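How to Look After a Nonstick Pan So It Lasts for Years

7 min read

I got through a pan a year in my twenties. Eggs would slide around beautifully in September, and by spring I'd be chiseling them off with a fork (yes, a fork, I know). These days my everyday pan is going strong, I use it nearly every morning, and I'd love for yours to do the same! None of this is hard. Most of it is just a change in what you reach for and when.

Before the first use

Peel off every sticker and bit of packaging, including the little label that hides on the underside. Wash the pan in warm water with a drop of dish soap and a soft sponge, then dry it completely with a towel.

Now put a teaspoon of neutral oil in it and warm it over low heat for 2 minutes. Swirl it, turn off the burner, let the pan cool, and wipe out the extra with a paper towel. Some people skip this step and get along fine. I like it because it makes that first omelet such a treat.

Getting the heat right

If you change only one habit, make it this one. Low to medium heat is plenty for nearly everything a nonstick pan is good at: eggs, pancakes, fish, grilled cheese, leftover rice. High heat wears the coating down faster than anything else you can do to it in a normal kitchen, and an empty pan on a high burner gets very hot very quickly.

1. Set the pan on a burner that matches its base. A big flame licking up the sides is hard on the rim and the handle.
2. Add your fat while the pan is still cool.
3. Turn the heat to medium-low and wait. Butter should foam gently. If it browns right away, slide the pan off and turn the burner down.
4. Add the food and leave it alone for a minute before you start poking at it.

For a hard sear on a steak, get out the cast iron or stainless steel. My neighbor Lucrezia Bassi keeps a battered old skillet just for that and swears it has saved her good pan many times over.

What to cook with

Use plain butter or a spoonful of regular oil. Cooking spray is the one I'd avoid. It leaves a thin sticky film that builds up around the sides where the heat is lower, and after a while the food starts grabbing there, so you blame the pan when it's really the spray.

For tools, go with wood, silicone or nylon. I have a beat-up beech spatula from a market in Clillirville with one corner worn round, and it's still the best pancake flipper I've ever owned. Keep knives out of the pan altogether. Lift the frittata onto a board and slice it there.

Washing up

Let the pan cool on its own. I can't say this strongly enough — cold water on a hot pan can warp the base, and a warped base rocks on the stove and heats unevenly forever after.

Once it's cool, warm water, soap, soft sponge. That's usually it. Skip the steel wool and the scouring powder. The dishwasher is rough on most coatings too, even when the box says it's allowed, and washing by hand takes less time than finding a spot on the rack.

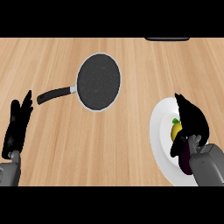 A speckled dark gray finish, the granite-style kind.

Stuck bits and brown film

Even a well-treated pan picks up some gunk. Try these in order and stop when it comes clean:

- Fill it with warm soapy water and leave it for an hour.
- Mix 3 tablespoons of baking soda with enough water to make a loose paste, spread it over the film, wait, and rub gently with a soft sponge.
- Simmer a cup of water with a splash of white vinegar for a few minutes, let it cool, and wash as usual. Keep the vinegar and the baking soda for separate rounds.

After a deep clean I always wipe on a few drops of oil, same as on day one.

Storing it

Hanging is lovely if you have the wall for it. If you stack, put something soft between the pans. A folded dish towel works, and so does an old cloth napkin or a circle cut from worn-out flannel pajamas (my favorite!). Put the heaviest pan at the bottom, and don't store leftovers in the nonstick one, especially tomato sauce.

When to let it go

Light scuffs and a bit of discoloration are normal. Flaking is the sign to stop cooking with it, and so is a base that spins when you set it on a flat counter. Check whether your town takes pans with scrap metal before you put one in the trash. Mine does, at the drop-off on Lomlow Road, and it takes lids too as long as you unscrew the knobs first.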